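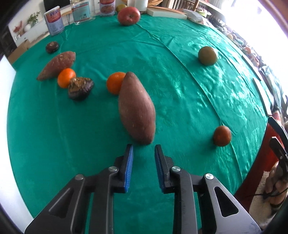 Welchen Stand hat die Sortier- und Lagererprobung am Ende des Berichtszeitraums?
Die Erprobung liegt im Plan; Annahme und Sichtprüfung laufen im Regelbetrieb, die getrennte Lagerung ist zur Hälfte umgesetzt.

Zwischenbericht an den Zuwendungsgeber, Vorhaben Entili, Standort Brodatberg
Berichtszeitraum: März bis Juni

1. Gegenstand
Das Vorhaben untersucht, wie kleine gemischte Partien aus Wurzelgemüse und Südfrüchten nach der Annahme geprüft, getrennt und gelagert werden. Betrachtet werden Süßkartoffeln, Zitrusfrüchte und dunkelschalige Tropenfrüchte. Die Ware bezieht der Standort über den Großhandel Plekitz.

2. Durchgeführte Arbeiten
Im Berichtszeitraum wurden 118 Partien angenommen. Das Gesamtgewicht betrug 571 kg. Jede Partie wird auf dem mit grünem Tuch bezogenen Tisch ausgelegt und dort auf Form, Schale und Druckstellen geprüft. Süßkartoffeln und Orangenfarbiges liegen dabei zunächst ungeordnet nebeneinander; die Trennung erfolgt erst nach der Sichtprüfung.

Das Tuch hat sich als Unterlage bewährt. Rötliche und orange Schalen heben sich gut vom Grün ab. Bei sehr dunklen Früchten ist der Kontrast geringer, vor allem im Randbereich des Tisches. Falten im Tuch bleiben ein Mangel: Runde Früchte rollen an ihnen entlang, kleine Stücke werden leicht übersehen. Auf der stärker beleuchteten Seite treten außerdem Glanzstellen auf. Ein matter Bezug ist angefragt.

3. Befunde
Süßkartoffeln: Größe und Form streuen innerhalb einer Partie erheblich. Dicke Knollen mit schmal zulaufendem Ende passen nicht in die vorhandenen Einsätze und werden lose gelagert. Helle Grübchen und feine Linien in der Schale werden protokolliert, führen aber nicht zur Aussonderung.
Zitrusfrüchte: Der Ausschuss lag bei rund 4 Prozent. Häufigste Ursache waren Druckstellen durch aufliegende Knollen - die Packreihenfolge wurde mit Plekitz entsprechend geändert.
Dunkelschalige Früchte: Runzelige Rinde und eingetrocknete Kelchblätter erschweren die Beurteilung von außen. Das Prüfblatt wurde um eine Druckprobe ergänzt.

4. Abweichungen
Die Kühlzelle aus Siltham wurde 11 Tage später geliefert als vereinbart. Die getrennte Lagerung der Zitrusfrüchte begann daher verspätet. Mehrkosten sind nicht entstanden.

5. Weiteres Vorgehen
Im nächsten Abschnitt werden die Einsätze für große Knollen angepasst und die zweite Lagerzone in Betrieb genommen. Die Auswertung der Lagerverluste folgt mit dem Schlussbericht. Eine Änderung des Finanzierungsplans wird nicht beantragt.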